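Stop telling people to love their job

Zoia Kuzmenko 1 Apr 2019

OK quick one, I have to be out the door soon.

Read another of those career columns last night. Follow your passion, find your calling, do what you love and so on. 3 of them in my inbox this month. And every one written by somebody whose job is writing columns.

I worked the order desk at Tromus for a long stretch. Did I love it? No. Fine job. Decent chairs. I was good at it, people on the phone were mostly nice, I went home and did not think about it once. Is that a tragedy? My manager seemed to think so. We had a survey every December and one line said "I feel passionate about what we do here," and if you marked the middle box you got a little chat about it. A chat! About envelopes and invoices.

So everybody learned to mark the top box. That's what you get. People acting.

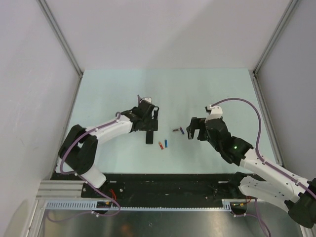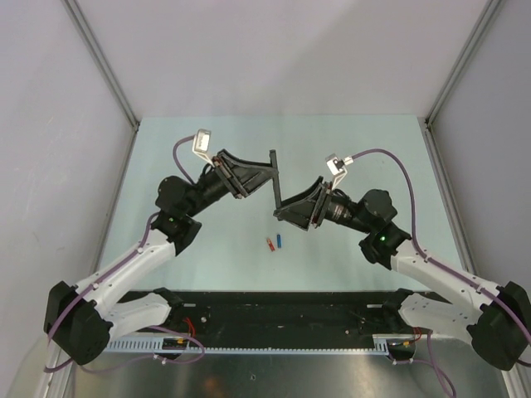 And the acting is tiring, more tiring than the work. Same with the interviews. My cousin applied at Eberhard for a warehouse spot, nights, and they asked what excited her about the company. She wanted the night shift rate. That was what excited her. She said something about teamwork insted and got the job.

I know, I know — some people really do love it. Good for them. Teachers, bakers, the guy who fixes my boiler and hums the whole time. I'm not after them. I just don't want it to be a requirment. Show up, do it right, be decent to whoever sits next to you. Pay people for that. Pay them properly and you might be suprised how cheerful they get.

What bugs me most is who it helps. If you love it you'll stay late. If you love it you won't ask about the raise. A friend at Fastel skipped asking for two years running, felt greedy, she said. Greedy! For about 100 dollars a month.

Anyway. Like your job, or don't. Do it well and keep your love for your kids or your dog or your tomatoes. Got to run, more on the raise thing next time.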